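Course handout, unit 9: When the insertion work moves to a machine

Welcome back, everybody. Last time we talked about pay and shift patterns at Usten, and a few of you stayed behind to ask what happens to the people once the fiddly part of a job is handed over. I've been looking forward to this one!

Please read the Serkeo case before class. It's the longer of the two in your packet, but it reads quickly. Serkeo assembled boards by hand for many years, with 2,000 units a week going past the same benches, and the assemblers were known by the part they were good at (connectors, sockets, covers). When the line was changed over, weekly output went to 3,197, and 600 hours were set aside for retraining. I'd like you to think about those hours in particular. Who got them, who was too busy to take them, and what did people feel they were being trained away from?

The Bomico case is shorter and a bit sadder. The assemblers there kept their jobs, but they spent the day clearing faults and answering to a screen, and several of them told the interviewer that they missed having something in their hands. Grewal, who wrote the chapter, calls this "watching work," and we'll be using the term a good deal from now on, so do mark the page.

For the discussion, bring one task you have done yourself, paid or unpaid, and be ready to say which bit of it you'd gladly give away and which bit you would fight to keep.

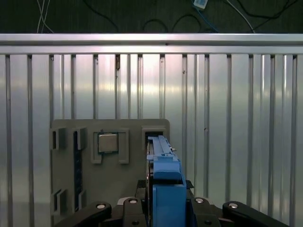 Skill at the bench is hard to write down, and that is where I'd like us to begin. An experienced assembler feels a part start to catch and eases off before she could tell you why. Think of all that when you look at the black gripper pushing the blue plastic piece into its slot on the gray plate, and then write me half a page on what a person standing beside it would need to know. Bring it along on paper, please, and we'll swap them around in pairs.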